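Lecture notes, week 4: Sending and receiving in a mission church
Lecturer: Rosine Tanguy

Last week we read the letters from the Trornurero parish. Please bring them again on Thursday. 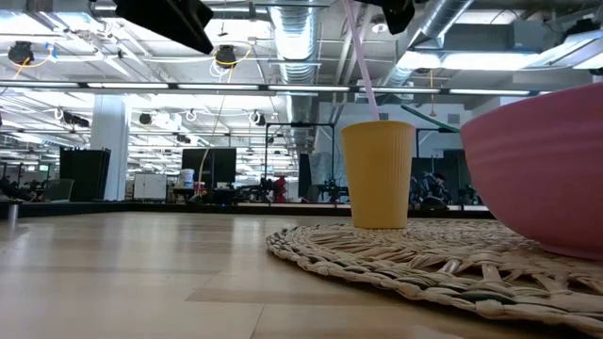 A sending church often believes that its duty is finished when the worker leaves. Yip calls this the "farewell mistake." In the first year the worker needs letters and prayer more than money. Hospitality is also a part of this care. A table with a woven mat and one yellow paper cup is enough to receive a guest.

Trornurero began with house meetings. When Yao-tsung Fang made his report, the parish list had 954 names, but only 747 people were baptized members. Discuss why both numbers matter.

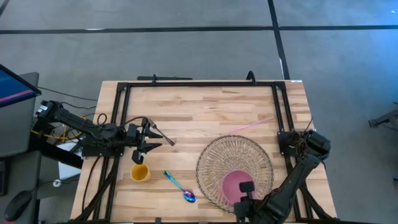 Fig. 2. Wooden table with black rails and two robot arms.

The second problem is language. A worker who preaches too early will repeat the phrases of the teacher.

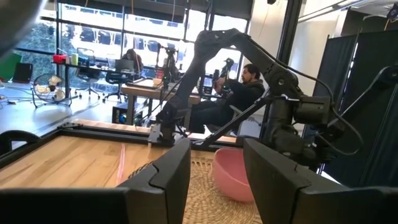
Department of Practical Theology / Mission Studies

Handing over leadership should begin before the church feels ready. Radka Halilović gives three years as the limit.
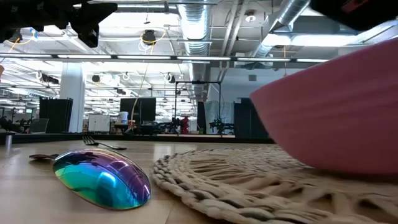

After this time, the local elders decide on teaching and on money, and the worker attends only as a guest.

Reading: Halilović, chapters 2 and 5.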